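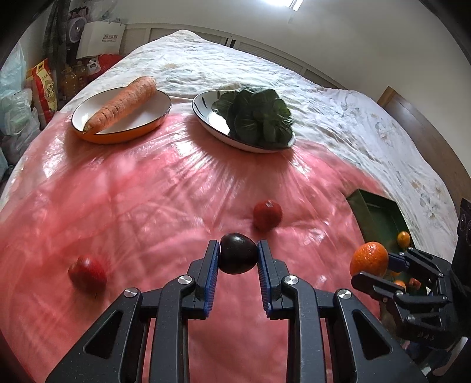 Fruit on the pink sheet, veg on plates further back.

Sorting the shopping when you've no table

I do mine on the bed. Plastic sheet down first, right over the bedspread. Wrinkles are fine, juice isn't.

Fruit out one bit at a time. Plum, apple, whatever you got. Press gently near the stalk, soft ones get eaten today.

Small oranges in a tray so they dont roll. Carrots and bok choy on seperate plates, unwashed till you cook.

Bags and oil up the far end, sort those last. Takes me 5 minutes, nearly.

Wipe sheet, dry it, fold it.

Haruna Nishimura, 14/02/2026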